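We use cookies to keep this site running and to remember which pages you've already read. By carrying on you're agreeing to that. OK / Change settings

How to get the stale smell out of a flask (and keep it out)

If you've ever opened a flask at the back of the cupboard and been met by a whiff of last winter's soup, you have my sympathy, and you're in very good company. I've kept flasks and travel tumblers going for years, on walks and long drives and cold mornings at the allotment in Triltham, and I've let every one of them go sour at some point. The good news is that nearly all of them can be brought back with things you've already got in the kitchen, a bit of hot water and a free evening.

What you'll need

Bicarbonate of soda, ordinary white vinegar, washing-up liquid, a bottle brush with a long handle, an old toothbrush and a wooden cocktail stick. A clean tea towel is handy too. You can buy special cleaning tablets, and they do work (I was given a tube of the Gruka ones and used them all up quite happily), but I've gone back to bicarb now and I can't say I've noticed any difference.

Before you start, see if you've still got the leaflet that came with the flask. Some makers are fussy about vinegar, and some coatings don't like being scrubbed.

Start with the lid

I always do the lid first, as that's where the smell usually lives. People give the inside of the flask a tremendous scrubbing, put the same old lid back on and wonder why their tea still tastes of minestrone! Take it apart as far as it will go without forcing anything. Most have a rubber or silicone ring tucked into a groove on the underside, and you can ease it out with the blunt end of the cocktail stick. Go gently, because a nicked ring will leak for evermore. My old Wogan lid has two rings, one tucked up behind the other, and I'd owned it for 2 years before I found the second. I'll spare you the details of what was under it.

Put all the small bits in a bowl with a good squirt of washing-up liquid and water as hot as your hands can stand. Leave them for 15 minutes, then go round every groove and thread with the toothbrush. If the lid has a push button or a sliding spout, work it back and forth under the water a few times so that the suds get right inside. Rinse everything well and lay it out on the tea towel.
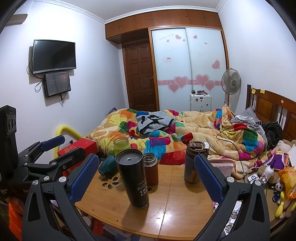
If the ring still smells after all that, mix a spoonful of bicarb with enough water to make a paste, rub it all over the ring and leave it on a saucer until after supper. Rings that have gone hard or cracked, or that have black specks you can't shift, are best thrown away. New ones are cheap if you can find the right size. The hardware shop in Rurnis keeps a drawer of them under the counter, and it's well worth asking in your own nearest one before you give up on a flask you're fond of.

Now the inside

Put two heaped teaspoons of bicarbonate of soda into the flask and fill it almost to the top with hot water from the kettle. It may fizz a little if there's anything acidic left inside, so pour slowly and do it in the sink. Leave the lid off. I can't say this firmly enough, as a sealed flask with something fizzing away in it can build up pressure, and you don't want to be the one unscrewing it.

Leave it overnight if you can. I tend to do mine at 11 at night, when I'm going up to bed, and then it's ready for me when I come down to put the kettle on. In the morning, give it a good going-over with the bottle brush, paying attention to the shoulder where the neck narrows, and tip the lot away. Rinse with clean hot water until the water runs clear and has no chalky taste to it.

For tea and coffee stains

A brown lining isn't harmful, but it does hang on to old flavours, so that your nice fresh coffee comes out tasting tired. If the bicarb hasn't lifted it, rinse the flask out and try one part vinegar to four parts warm water. Give that an hour, again with the lid off, then brush and rinse. Do the vinegar and the bicarb one after the other and never both at once, tempting as it is. They cancel each other out, and all you get for your trouble is froth.

Please don't use bleach in a steel flask. It can pit the metal, and the smell is harder to get rid of than the one you started with. Wire wool is a bad idea as well.

Drying and putting away

Stand the flask upside down on a rack, propped at a slight angle so that air can get in underneath, and leave it until the following day. Then turn it the right way up for a few hours more. There's nearly always a drop or two hiding in the bottom.

When you put it away, leave the lid off altogether and keep it beside the flask, or drop it in a paper bag so the pieces don't wander. I put mine away in August, when it's far too warm for soup, and they come out in autumn smelling of nothing whatsoever.

If you use your flask every day, a hot soapy wash each evening and a bicarb soak once a month should see you right. Milk is the worst culprit by a long way, so if you take your tea white, try carrying the milk separately in a little jar. The tea keeps its flavour better that way too.

This page has been read 2,865 times. Contact us | © Triltham Kitchen Notes | Back to top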